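Gelent Grasp Planner 2.5
by Trudura

Two-arm planning for kitchen and counter work. Runs in sim first, same config goes to the real arms. No second setup.

What you get:
Planner core, hand controller, scene loader, command line tools
Per-finger closing limits, set in one text file
Collision check on whole forearm, not just the hand
Replay of any run, step by step

Ships with the Ullberg kitchen pack: 113 counter layouts. Marble tops, microwaves, potted plants, fruit, small cartons. Clutter is on by default, turn it off in the scene file if you only want to tune fingers. 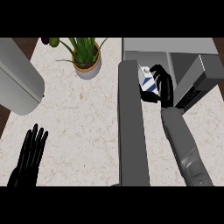

Each arm plans on its own unless you link them. Linked mode is slower, about 2 times the plan time on our bench machine. Worth it for handovers. For single picks leave it off, the idle hand just keeps its last pose.

New in this version: approach angle is now scored against nearby appliances, so less elbow trouble in tight corners. Log files are smaller to. Old Osman format scenes still load, but shelf heights need checking by hand.

Needs: Linux, 5 GB disk, a decent graphics card.

Price: $425 per seat, kitchen pack included. Updates for one year.

Orders and licence questions: Ankica Mujić, sales desk. Pls include your seat count.

Page updated 2018-08-17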